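Workshop tips: living with the Elik hand-held gripper kit

Posted by Aravind Ramasamy, 2025-01-20

The Elik kit from Condach is a pair of hand-held grippers for recording pick-and-place work by hand before handing the job to an arm. We have used one set on household items for a full season of bench work. The notes below cover setup, pads and handling. The Condach manual covers software and is not repeated.

Before each session
Clear a patch of table wider than you think you need. The linkage spreads when the jaws open and will knock over anything standing close to the target. Put round or tippy items down last.
Work the jaws fully open and fully closed 30 times, unloaded. Listen for clicking at the pivots. A click means a loose bolt; tighten it until the play goes and the link still swings under its own weight.

Gripping tubes and handles
Approach with the jaws level and square to the part. Close slowly until both pads touch, then squeeze. If one pad touches first, shift the whole tool sideways and let the part stay where it is. 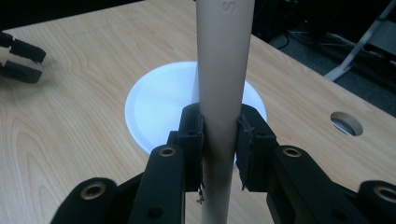
Smooth plastic is the usual cause of slips. Wipe the part with a dry cloth and grip above or below any taper. On a tapered handle the pads tend to walk toward the narrow end, so start at the neck if the job allows it.
With two grippers, park the idle one open and well back from the work. Crossed linkages are the most common reason we throw out a recording.

Pads
The pads are the wearing part. Check the inner faces and lower corners for fraying. Trim loose threads with small scissors; pulling them takes more of the face away. Replace both pads together. A new pad opposite an old one grips off center.
Shetty sells a replacement pad set for 159. The Vesilel set costs 206 and comes with spare bolts. Waqas Afridi has run both on the same tool and prefers the Shetty pads for light plastic. I found no difference on anything heavier. 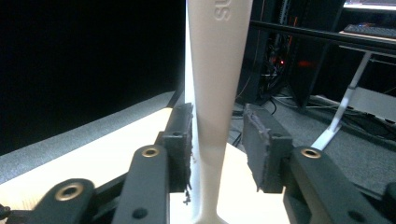

Upright white handle at the gripper, with a gap at the right-hand pad.

Cables and storage
Route cables away from where you stand and leave slack at the tool end. Store the grippers with the jaws open. Pads left clamped take a set.

Verdict
Good mechanism, thin documentation, pads that need regular attention. We bought 2 kits and would buy the same again. Pad wear figures will be added in February.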